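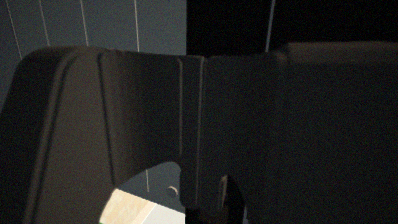
Rendered view: dark gripper housing, close up.

Ballthorpe Community Tool Library: Frequently Asked Questions

Who can join?
Anyone 18 or older who lives or works in Ballthorpe. Bring a photo ID and something with your local address on it, such as a utility bill or a pay stub. Students at the Vonham campus can use a current student card.

How much does it cost?
Membership is $70 a year, or $80 for two adults at the same address. There is no charge per loan. We ask for a refundable deposit on the floor sander, the tile saw and the larger pressure washer.

How many tools do you have?
We have about 800 items on the shelves. The online list is updated each evening after closing. If a tool shows as "in repair," please don't reserve it. The system will let you, but the reservation will be canceled.

How long can I keep a tool?
Seven days for most items and three days for anything with a deposit. You can renew once online if no other member is waiting. Ladders can't be renewed between April and September.

What happens if I bring something back late?
The fine is $2 per day for hand tools and $5 per day for power tools. Your account is put on hold until the fine is paid. Call the desk before the due date if you know you'll be late and we can sometimes extend the loan.

Do you supply blades, bits and sandpaper?
We lend one basic blade or bit with each tool that needs one. Sandpaper is sold at the desk at cost. Members may use their own blades if they are the correct size for the tool. Ask Karim Nassar at the desk if you aren't sure which size you need.

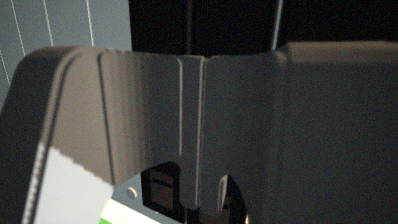

Do I have to clean the tools?
Yes. Wipe them down, empty any dust bags and remove soil from garden tools. Drain hoses and pressure washers fully before you put them in the car. There is a $10 cleaning charge for tools returned dirty.

What if a tool breaks while I'm using it?
Stop using it and tell us when you return it. You won't be charged for normal wear. If a tool has been lost or misused, you pay the replacement cost, up to $600.

Can someone show me how to use a tool?
Malachy Brennan runs a basic power tool class on Wednesday at 6:30 p.m. It is free for members, but you need to sign up. The class is required before you borrow a table saw, router or chainsaw.

Do you take donations?
We take working hand and power tools. We can't accept gas-powered mowers, paint, or anything with a damaged cord. Email a list to Mei-kuen Chiang before you drop anything off.

Where do I park?
Use the lot on Lam Street. The two spaces by the side door are for loading only, 15 minutes maximum.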